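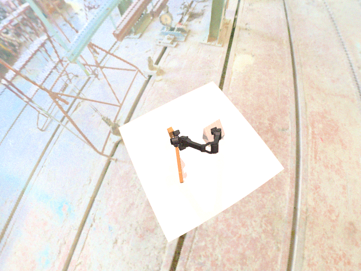

Black arm on the white panel

Fly-in bear hunt, charter weight limits - who has done this??

tundra_or_bust
Booked for September, fly-in brown bear with Dirkier. Last leg is a charter out of the gravel strip and they just sent the baggage sheet. 22 kilos a head. That includes rifle, ammo, case, boots, everything. My hard case alone is 9 empty. How is anyone doing this? Do they weigh you at the strip or is it one of those rules on paper only. Also no word on how antlers or hides come back. First trip like this, wife already thinks I'm nuts.

oldgravelstrip
They weigh. Went with them two seasons ago and the pilot had a hanging scale on the wing strut. Guy in our group had to leave a spotting scope and a whole bag of food with the fuel man. Got the scope back. Not the food.

Soft case for the last leg. Hard case stays locked at the hotel in town, ask Dirkier in writing if they'll hold it, they did for us.

Kneehigh
Soft case on a bush plane is how you lose zero. Had a scope knocked way off on a caribou trip, missed a bull at 200 yards that I should of had. Take the hard case and wear your heavy stuff. Boots, parka, binos round the neck, ammo stays in the bag obviously. They weigh the bag, not you.

oldgravelstrip
They weighed us too. All of us. With boots on.
And you check zero in camp anyway, everyone does, there's a target board behind the cook tent.

Kneehigh
Not every outfit lets you shoot around camp before a bear hunt. Ekell didn't. Guide said one shot the day before, max, and well away from the river.

tundra_or_bust
OK so now I'm more confused lol. Dirkier says nothing either way about sighting in. Will ask. What about the overage, can you just pay? I'd pay.

marshmitten
You can sometimes pay. De Bruijn runs a second freight flight if enough people in the group chip in, ours came to 2,000 split between us and it hauled the hides back out too. Worth every cent. But that's De Bruijn, different strip, bigger plane. On the small one there's no paying your way out of it, weight is weight.

Email them now. Don't wait for August, everybody emails in August.

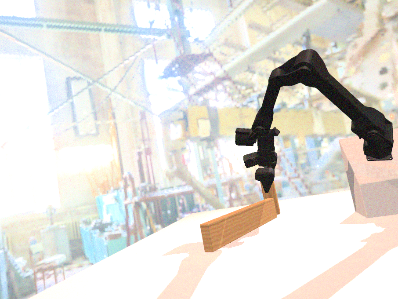

marshmitten
Adding to what I said, on packing since you're asking about the case. Lay the whole kit out on the floor a month ahead and weigh each piece, kitchen scale for small stuff and luggage scale for the rest. I cut the tripod first. Used a cheap clamp-on arm in its place for the spotter, folds the same way as that black one over the white tabletop, long straight piece going up to a big round elbow and then back down, and it rode in my sleeve pocket... well cargo pocket. Then cut clothes. Two sets of base layer, that's it, wool, you will stink and so will the guides. Camp had a barrel stove and a line to dry stuff on.

Kneehigh
A clamp on arm? Clamped to what, it's tundra. There's not a tree over my knee up there.

marshmitten
Pack frame. Stick the frame in the moss, sit behind it. Wobbly in wind, I'll give you that. Good enough to tell a sow from a boar most days.

Kneehigh
Most days. I'll keep my tripod and leave the second pair of pants.

hipboots4life
Nobody has mentioned hip boots so I will. They're heavy and you need them. Jaretti makes a light pair that rolls up, mine went some three years before the left one leaked at the ankle. Don't let anyone tell you gaiters are enough, half the hunt is crossing side channels. Wear them on the plane if they weigh by the bag. If they weigh you too then I dunno, skip breakfast.

oldgravelstrip
Second the hip boots. Disagree on Jaretti, the soles on mine were slick as anything on wet rock. Went back to the old heavy ones and dropped my camera bag.

On the hides, OP, you asked and we all ignored it. With Dirkier ours were fleshed and salted in camp and came out on a later flight, then the paperwork took till March. Did not fly home with us. Get the permit stuff started before you go, and keep copies in a ziploc on you, not in the duffel. One guy's duffel sat in town for the first four days of his hunt.

tundra_or_bust
March?? Ok. Good to know before and not after.

So far: soft case, hip boots, weigh everything, email about hard case storage and the zero thing. Still torn on the tripod. Just weighed the duffel with half the stuff in and I'm over allready.

hipboots4life
Take out the second jacket. There's always a second jacket.

tundra_or_bust
...there are three

oldgravelstrip
Keep the rain one. Post what Dirkier says about the hotel, I want to know if they still do it for free.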